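Kivel Wearable Blankets: Product Listing Data

README, version 4
Last updated 18 August 2023

Summary

This data set holds 644 listings for adult wearable blankets, hooded throws and blanket dresses. Each row is one product in one size. The listings were gathered from the Kivel and Plinus catalogs and put into a single format. Costume pieces are included only if the seller files them under bedding or loungewear.

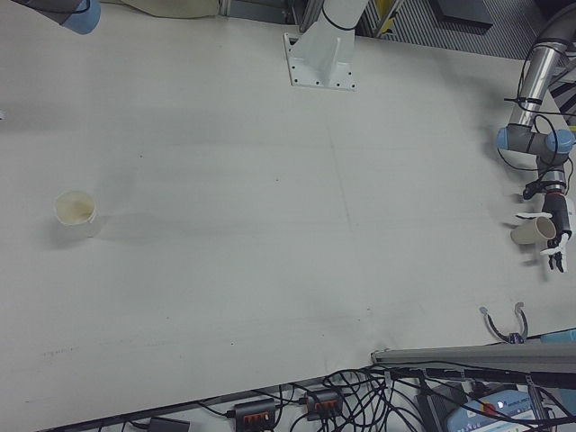
Rows that differ only in color were merged. The color names are kept in one field, split by semicolons, in the order the seller gave them. Sellers do not agree on names, so "oat" and "cream" may or may not be the same fabric.

Files

listings.csv -- one row per product and size
fabrics.csv -- fiber content and stated weight
care.csv -- washing and drying codes
changes.txt -- notes on each version

Main fields

item_id: text, unique within listings.csv
theme: text, one of plain, animal, storybook, holiday, other
length_cm: number, shoulder to hem, laid flat
sleeves: yes or no
hood: yes or no
care_code: text, matches care.csv
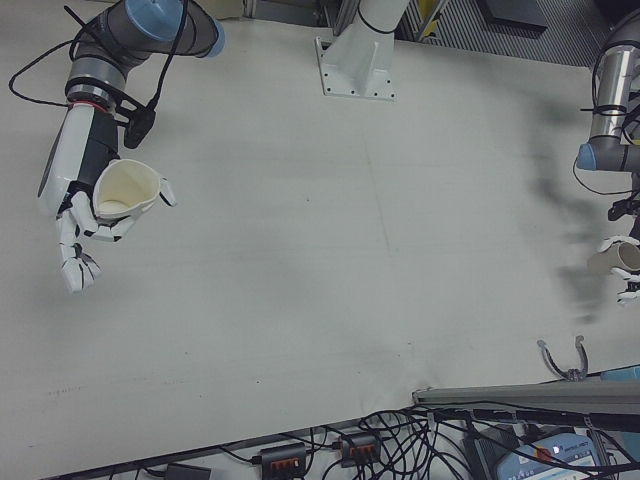 Lengths given in inches were converted and rounded to the nearest centimeter. Where a seller listed a range, the lower value was used and the range was copied to the notes field. "One size" items have a length but no size label.

The theme field was filled in by hand. Items that fit two themes were given the one named first in the product title. Holiday items are thin outside the winter catalogs, and most of them were added in February.

Known problems

1. Fleece weight is missing for 90 items, all from Plinus. Leave these blank. Do not fill them with the average.

2. Some tail-shaped blankets have no usable hem. Their length runs to the tip of the tail.
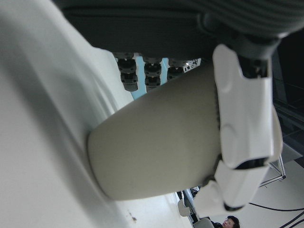

3. Care codes from older Kivel listings do not separate tumble dry low from tumble dry warm. Both are stored as TD.

Encoding

All files are UTF-8 with a header row. One pattern name, Khương, will show up wrong if the file is opened with another encoding. Movthorpe is also a pattern name, used for a plaid hooded throw, and should not be read as a seller.

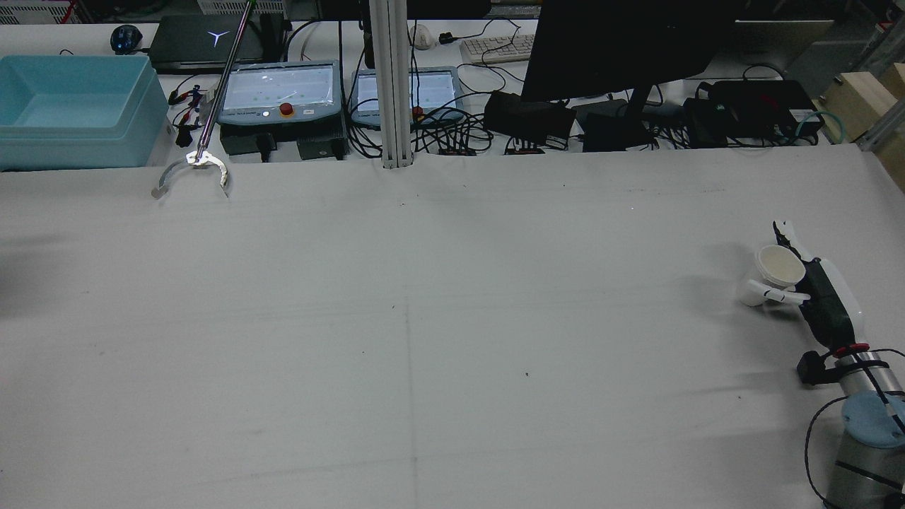 Prices are left out on purpose. They changed too often between catalog pulls to be worth comparing, and sale prices were not marked in the same way by both sellers. Customer ratings are left out too.

Join listings.csv to fabrics.csv on item_id. Joining on product title will create duplicate rows, as several titles are shared across sizes.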